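Produção de Eventos em Espaços Interiores
Apontamentos da aula 5 – Planta, circulação e montagem
Fevereiro de 2018
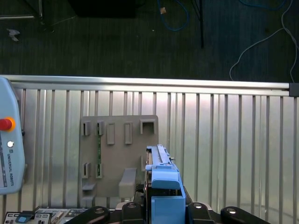

Na aula anterior ficou por fechar a diferença entre lotação e capacidade. A lotação é o número que consta da licença do espaço. A capacidade é o número de pessoas que cabe de facto com a planta que vamos usar naquele dia, depois de descontados palco, régie, balcões, bengaleiro e corredores. Uma sala licenciada para 600 pessoas de pé pode ficar muito abaixo disso com mesas redondas e um palco central. O valor a usar em bilheteira é sempre o mais baixo dos dois.

5.1 A planta de trabalho

Trabalhamos com uma única planta, à escala 1:100, onde entram todas as equipas. Para zonas de detalhe (entrada, palco, balcões) faz-se um recorte à escala 1:50. Evitem plantas separadas para luz, som e mobiliário sem uma versão comum: no exercício Famdale, do semestre passado, três grupos entregaram a torre de som em cima de uma saída de emergência por terem desenhado sobre versões diferentes.

Elementos obrigatórios na planta:
Perímetro, pilares e desníveis
Portas, com o sentido de abertura
Saídas de emergência e extintores
Quadros elétricos e caixas de chão
Palco, régie e bastidores
Barreiras e gradeamentos, com indicação do que é fixo e do que se desmonta
Percursos de cabos
Lugares para pessoas com mobilidade reduzida e respetivos acessos

O cabeçalho leva nome do evento, data da versão e iniciais de quem desenhou. A planta sem versão não é aceite no trabalho final.

5.2 Fluxos

Distinguimos quatro fluxos: público, artistas ou oradores, equipa técnica e carga. O ideal é que só se cruzem em pontos conhecidos, com alguém atribuído a cada cruzamento. Em espaços pequenos o cruzamento entre público e catering é quase inevitável, e aí resolve-se pelo horário.

Para o público convém desenhar três momentos separados. A entrada é lenta e dispersa no tempo. O intervalo concentra pessoas nos balcões e nas casas de banho. A saída é rápida e toda no mesmo sentido. Uma planta que funciona bem à entrada pode falhar à saída, sobretudo quando as filas foram organizadas com baias que ficam montadas até ao fim.

Caso Makham. Congresso de um dia, auditório e átrio alcatifado, credenciação no átrio. Os balcões estavam encostados à parede do fundo, o que deixava a fila a atravessar o acesso ao auditório. Urmas Juška, responsável pela frente de casa, rodou os balcões para a parede lateral entre a primeira e a segunda vaga de chegadas. A fila passou a correr paralela ao acesso. O mobiliário era o mesmo.

5.3 Barreiras

Três famílias, por ordem de resistência:

a) Sinalização: fita, postes com cinta, cordão. Indica um limite mas não aguenta pressão. Serve para filas calmas e para reservar lugares.

b) Gradeamento ligeiro: painéis que se encaixam uns nos outros. Serve para separar zonas e proteger equipamento. Verificar sempre os encaixes e os pés, que são o sítio onde as pessoas tropeçam.

c) Barreira de frente de palco: estrutura com base, em que o próprio peso do público ajuda a fixar. Só esta se usa em concertos de pé.

Erro habitual: usar b) onde é precisa c), porque já estava alugado. Na folha de cálculo do orçamento as duas devem aparecer em linhas separadas.

Qualquer barreira num caminho de evacuação tem de poder ser aberta à mão, sem ferramenta, por uma pessoa. Essa pessoa tem nome na escala de serviço.

5.4 Cabos

Regras a seguir nos exercícios:

O percurso mais curto raramente é o melhor. Levar os cabos junto às paredes ou por cima das portas sempre que a altura o permita.
Energia e sinal seguem por lados diferentes. Quando têm de se cruzar, cruzam-se em ângulo reto.
A folga fica do lado do equipamento, arrumada, e nunca a meio do percurso.
Em zona de público, calha passa-cabos. A fita sozinha aceita-se apenas em zona técnica e em travessias curtas.
Em alcatifa, testar a fita num canto antes de a aplicar. Algumas colas deixam resíduo e a limpeza é cobrada ao produtor.
Identificar as duas pontas de cada cabo.

Kjell Rønning, que deu o seminário de dezembro, defende que a cablagem deve ser desenhada antes do mobiliário. Nesta cadeira seguimos a ordem inversa, mas com uma revisão obrigatória do mobiliário depois de traçados os cabos. Os dois métodos são aceites no trabalho, desde que a memória descritiva diga qual foi usado.

5.5 Ordem de montagem

1. Proteção do pavimento
2. Estruturas suspensas
3. Palco e estrados
4. Som, luz e vídeo
5. Calhas e fixação de cabos
6. Gradeamentos e baias
7. Mobiliário
8. Sinalética
9. Limpeza
10. Vistoria com a planta na mão

A limpeza está em nono lugar e costuma ser a primeira a perder tempo quando há atrasos. Reservem-lhe um período próprio no cronograma, com hora de início e de fim. A vistoria faz-se a pé, pelo percurso do público, desde a rua. Quem vistoria leva a planta, uma caneta e um rolo de fita, e não atende o telefone durante o percurso.

A desmontagem segue a ordem inversa, com uma exceção: os gradeamentos que estreitam as saídas abrem-se antes de o público começar a sair.

5.6 Custos a não esquecer

Horas extra do espaço, caução do pavimento, transporte de regresso do material, contentor de resíduos. No exercício Brusivard a caução era de 2000 euros e só dois grupos a puseram no mapa de tesouraria. A caução é devolvida, mas o dinheiro tem de existir no dia da assinatura.

Trabalho para a próxima aula

Em grupos de três, sobre a planta da sala Courtois que está na reprografia:
– propor duas implantações, uma com plateia sentada e outra de pé;
– marcar os quatro fluxos com cores diferentes;
– indicar percursos de cabos e tipo de barreira em cada troço;
– entregar uma página de justificação, no máximo.

Leituras: os capítulos fotocopiados de Raphaël Aubert sobre filas e a ficha técnica de Rosine Hervieu sobre evacuação (só a primeira parte). O texto de Gilles Marchal fica para a aula 7.

Dúvidas sobre a planta: no horário de atendimento, com o desenho impresso.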